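Old computers: your questions, our patience
Prurau Repair Bench – last updated May 9, 2020

Can I bring in a tower that doesn't work?
Yes. Most of them don't, and the ones that do tend to arrive with a noise. We take desktop machines of any age and any mood, strip them for parts or put them back into service through the Vastum scheme. Please empty the disc drive. We have enough holiday music.

What does it cost?
Nothing to donate. If you want yours mended, it's £14 to have a look, and £40 if the look turns into an afternoon. Parts are extra – Jellell, the shop next door, sells most of them and is open when we are, more or less.

Which cable is which?
The question we get most. In an ordinary desktop the fat bundles in yellow, red, orange and black carry power, and the flat thin one is usually data, going from the board to a drive. Data cables come in whatever colour the factory had that week, so go by the plug. Don't pull on the wires themselves.
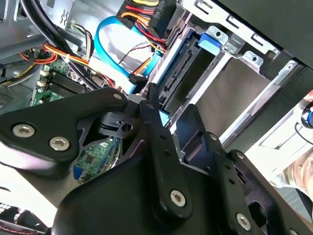
Power bundles in several colours, with a blue SATA cable looping among them.

I've taken the side off. What now?
Unplug it from the wall, if you didn't do that first (you didn't do that first). Touch bare metal on the case. Then find the memory slots, long and thin with a clip at the end, and see whether there's anything in them. Dwynwen Penry once spent a whole July evening testing a machine that had no memory in it at all, and she'd like it known that it was Ifor's screwdriver.

If the slots are empty, the machine won't start, however firmly you press the button. The processor sits in its own square socket with a metal frame and a lever. Leave the lever alone unless you have a reason and fresh thermal paste. 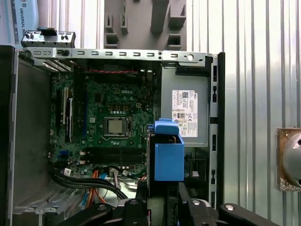

Ifor Prothero writes: I'd add that people should check the memory type before buying any. I have 2 sticks from Voyle that fit nothing I own, and they don't do refunds on opened packets.

Do you wipe the hard drives?
Always, before anything leaves the building. If you'd sooner take yours out and keep it, do. Bring the screws back, please. We've almost 800 in a biscuit tin and none of them are the right ones.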